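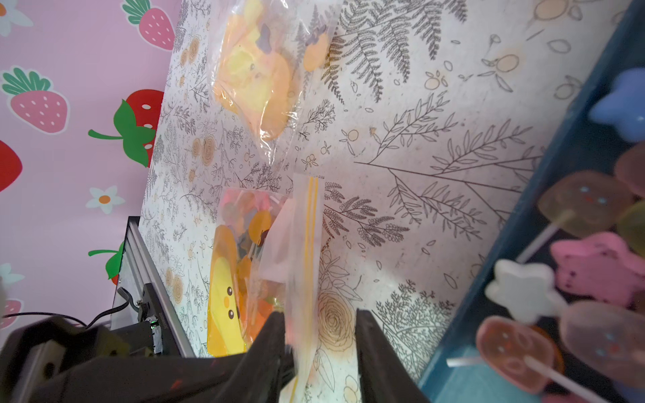
How to Sort Small Loose Things into Zip-Top Bags

Posted 7 May 2018 by Seraina Ruchti

Party favors, candy, beads, game pieces and craft bits all end up the same way if you leave them alone, in a drawer with the lint. Clear zip-top bags fix most of this. They cost very little, you can see into them, and they lie flat when they're empty.

I use this method for the kids' drawer and for the goody bags we hand out in February. It takes an evening the first time.

What you need

Clear zip-top bags in two sizes. Bags with a colored zipper are easier to close because you can find the track without hunting for it.
A light-colored cloth or sheet to work on
A shallow tray or baking pan
A permanent marker and plain stickers
A shoebox, or any box the bags will stand up in

Step 1. Cover the table

Spread the cloth so it hangs over the side you're sitting at. Small things that roll tend to stop on fabric, and at the end you can lift the corners and shake the crumbs out over the sink. A printed cloth is fine as long as the background is pale. Dark cloth hides everything.

Step 2. Empty the drawer onto the tray

Do one drawer at a time. Throw out wrappers, dried-up erasers and anything sticky. If you find candy with a torn wrapper, throw that out too.

Step 3. Make piles

Keep food away from toys from the start. After that, sort by use. My piles are candy, small figures, hair things, beads, and parts that belong to a game. Jonas Wallner sorts his by color and it works for him, but I could never find anything that way.

Step 4. Open the bags before you fill them

New bags stick together. Pinch both sides just under the zipper and pull them apart, then slide a hand inside to spread the corners. Fold the top inch down over the outside like a cuff. This keeps the track clean – sugar or glitter in the track is the usual cause of a bag that won't stay shut.

Step 5. Fill to two thirds

Put the big or odd-shaped items in first, facing out if they have a face, and let the small pieces fill the gaps. For favor bags this also looks nicer. Stop when a third of the bag is still empty.

Step 6. Press and close

Unfold the cuff. Lay the bag down, press the air toward the opening, and run your thumb and finger along the zipper from one end to the other. Go over it 2 times. Then turn the bag upside down over the tray and give it a light shake.

Step 7. Label and file

Write on a sticker, not on the bag, so you can use the bag again. Stand the bags upright in the box with the zippers on top.

Notes

Bags with a printed front are harder to sort from, so save those for sandwiches.

Hawi Wako asked about washing them. I turn mine inside out, rinse in lukewarm water and hang them over a wooden spoon. Bags that held candy go back to holding candy.

If you're making favors for a crowd, fill all the bags first and close them afterward. I did 30 that way in under an hour.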